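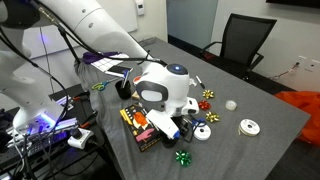 Figure 7-1. Arm over the work table, with bows, tape and ribbon on the cloth.

7. Table Tasks: Gift Wrap and Small Supplies

Fleredora Arm Setup Guide
Revision date: 2025-12-22

7.1 Scope

This section covers setup of the arm for light table work with gift-wrap supplies: picking up bows, moving tape and ribbon, placing items in a bin, and holding a handheld tool. It assumes that the arm has been mounted, powered and calibrated as described in the earlier sections.

The arm does not wrap a gift from start to finish. Folding paper around a box, creasing the corners and holding a seam shut while tape is applied are outside the supported task set. Sites that need a finished package should plan for a person to do those steps. Section 7.6 lists the status of each task.

7.2 Before You Start

You will need:

Table cloth, matte, one solid color
Sorting bin with a flat base
Supplies to be handled (bows, tape, ribbon spools)
Task software with the Hesteo planner enabled
Access to the stop button from the operator position

Caution: Keep hands off the table whenever the arm is enabled. A paused arm can resume as soon as the planner receives a valid target.

Caution: Remove scissors and other blades from the table before enabling the arm. A pair of scissors lies open to reach on the cloth in Figure 7-1, to the left of the pen cup. Do not enable motion with the table in this condition.

Note: The planner treats any object it cannot name as an obstacle. Pen cups, boxes and loose paper may stay on the table, but each one reduces the free path for the arm.

7.3 Preparing the Table

1. Clear the table and lay the cloth flat. Pull out folds in the working area. Folds that hang over the side of the table are acceptable if they do not touch the cables.

2. Check the cable run. Follow the cables from the base of the arm to the gripper by hand, with power off. They must move freely through the full range of the arm.

3. Clear the space under the gripper. Spools are the most common problem. The spool with the blue rim in Figure 7-1 is partly tangled with the cables and must be freed before the first move.

4. Place the bows. Leave open cloth on all sides of each bow, as with the green bow near the front of the table in Figure 7-1. The red bow and the nearer gold bow in the same figure are closer together and are a harder target.

5. Lay ribbon spools flat. Tuck in the loose end. If the spool has no slot for the end, hold it down with a small piece of removable tape.

6. Stand tape rolls on their side or lay them flat. Either position is supported. Do not lean a roll against another object.

7. Set the sorting bin within the blue boundary shown on the setup screen. Confirm that the arm can reach the bottom of the bin without contact with the rim.

8. Move chairs and bags away from the table edge on the side where the operator stands.

Note: Metallic bows reflect overhead light. If the live view shows white patches on a bow, turn off the light directly above the table or move the bow. Do not change the camera exposure to correct for one item, as the setting applies to the whole table.

7.4 Loading the Handheld Tool

The tool is placed in the gripper by the operator. Automatic tool pickup is not supported in this release.

1. Press Stop and wait for the status line to read Idle.

2. Select Tool > Load. The gripper opens.

3. Hold the tool by the body, with the tip pointing down toward the table. Do not hold it by the tip.

4. Place the body between the fingers and select Close. The gripper closes slowly and stops on contact.

5. Pull lightly on the tool. If it slides, select Open and repeat from step 3.

6. Select Tool > Measure Tip. Keep clear of the table. The arm lowers the tip to the cloth, records the contact height and returns to the ready position.

Caution: The tool may be released if power is lost. Do not use tools that are hot, sharp or filled with liquid.

Note: A tool that has been removed and put back must be measured again, even if it looks the same in the gripper. A small change in angle moves the tip by enough to miss a piece of tape.

7.5 Running the Sort Task

The sort task is the recommended first run. It uses the bows only and does not need the handheld tool.

1. Remove any tool from the gripper.

2. Select Tasks > Sort > Bows.

3. Wait for the item list. The planner draws an outline around each bow in the live view. Compare the outlines with the table.

4. If an outline is missing or covers more than one item, select Rescan. If the result does not change, move the items farther apart and scan again.

5. Set the dwell time to 3000 ms. This is the pause between closing the gripper and lifting. Shorter values can be used later with stiff items but are not suited to bows.

6. Set speed to Low.

7. Select Run. Keep one hand at the stop button for the full task.

8. When the status line reads Complete, press Stop before you reach into the bin.

If the gripper lifts without a bow, the planner tries the same item again. After a second miss it skips the item and records it in the task log. The operator may place the item by hand and continue.

Grip force is limited at the factory for soft items. A bow held at the rim may lose its shape at this limit. A bow held at the center usually keeps it. The planner prefers the center but will use the rim if the center is blocked by a neighboring item.

7.6 Task Status

The list below gives the status of each gift-wrap task in the current release. "Supported" means that the task may be run with an operator present. No task in this section may be run without one.

Pick up a single bow from open cloth: Supported
Pick up a bow from a group: Supported, with retries expected
Place a bow in a bin: Supported
Place a bow on a flat box, adhesive side down: Trial
Move a tape roll: Supported
Find the free end of a tape roll: Not supported
Tear or cut tape: Not supported
Move a ribbon spool: Supported, loose end secured
Pull a measured length of ribbon: Trial
Tie ribbon: Not supported
Fold paper around a box: Not supported
Pick up a marker and recap it: Not supported
Pick up soft cloth: Trial

Trial tasks are hidden until they are enabled under Settings > Task Access. They are provided for evaluation and should not be part of a work schedule.

The limit in most cases is contact, not reach. The arm can move to any point on a standard table and see most of the items on it. It has difficulty with thin, clear or flexible material, where the position of the edge changes as soon as the gripper touches it. The free end of clear tape combines all of these. Ribbon is easier to see but does not stay where it is put.

Speed should also be considered. Acceptance runs at the Brosdale site used 8 bows per run, with mixed colors and no overlap. The arm cleared the table in most runs, and an adult working at a normal pace was faster in every one. The sort task is useful where the same work repeats for long periods and an operator is already in the room for another purpose. It does not save time for a household wrapping a few gifts. The Brosdale test record was prepared by Joelle Matar and is available from Fleredora support on request.

7.7 Troubleshooting

Item is outlined in the live view but the arm does not move.
The path is blocked. Look for tall objects between the arm and the item, such as a pen cup or a box. Move the object and select Rescan.

Arm stops partway through a move and reports Cable Load.
A cable is caught or an item is pulling on it. Press Stop and power off. Free the cable by hand, then repeat step 2 of Section 7.3. Do not clear this message by restarting the task.

Gripper closes beside the bow.
Table height is wrong. This happens after a cloth has been changed or doubled over. Run Table > Set Height.

Bow sticks to a gripper finger.
The backing has come off the adhesive pad. Press Stop, remove the bow and wipe the finger with a dry cloth. Discard the bow or cover the pad.

Ribbon trails behind the spool during a move.
The loose end was not secured. Stop the task. Do not try to catch the ribbon while the arm is moving.

Planner reports Unknown Item for a patterned box.
Printed covers with bright shapes on a dark background may be read as several small items. Turn the box over or mark it as an obstacle under Table > Ignore.

7.8 After Use

1. Select Tool > Unload if a tool is fitted, and take the tool by the body as the gripper opens.

2. Select Park. Wait for the arm to reach the rest position.

3. Switch off power at the arm.

4. Check the cables for ribbon, tape and cloth threads.

5. Remove adhesive residue from the gripper fingers. Do not use solvent.

6. Save the task log. Logs are overwritten at the next calibration.

Sites under a Mansour service plan should send saved logs to Charmaine Venter before the January software update. Include the table height value and a note of any task run in Trial mode.

Continue to Section 8 for cloth and laundry items.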